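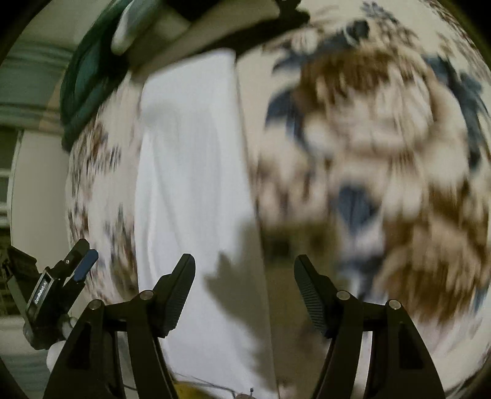
Indley library branch to close for roof repairs

The Indley branch library will close in March while contractors replace the roof over the reading room and the children's section. The work is expected to take 11 weeks.

The branch, which serves Indley and the eastern side of Tutthorpe, has had leaks over the reading room for two winters. A patch put on last fall held through the first storms but failed in January, and part of the ceiling had to be taken down. The children's section has been closed to the public ever since.

Suwannarat Roofing won the contract after a second round of bids. The company will remove the old covering down to the deck, replace damaged boards and put in new drains along the north wall. The ceiling and lights in the reading room will be replaced in the last two weeks of the job.

During the closure, holds will be sent to the main library in Tutthorpe. A smaller pickup counter will open in the former Sukis bakery on the main street in Indley, with over 200 of the most requested titles on the shelf. The counter will be open from noon to 7 p.m. on weekdays. It will not have public computers or a copier – anyone who needs those will have to use the main library.

Books checked out from the branch can be returned at either place. Due dates that fall within the first two weeks of the closure will be moved back, and no late fees will be charged on branch items until it reopens. The outdoor book drop will be locked.

Story time moves to the community room at the main library and starts at 11 a.m. as usual. The room is smaller than the one at Indley, so families are asked to sign up ahead of time at the desk or by phone.

About half of the branch's collection will go into storage. The local history shelves, which hold close to 1000 items, will be boxed first and will not be available until the branch is open again.

Parking behind the branch will be closed to the public for the length of the project. The bus stop in front stays in use.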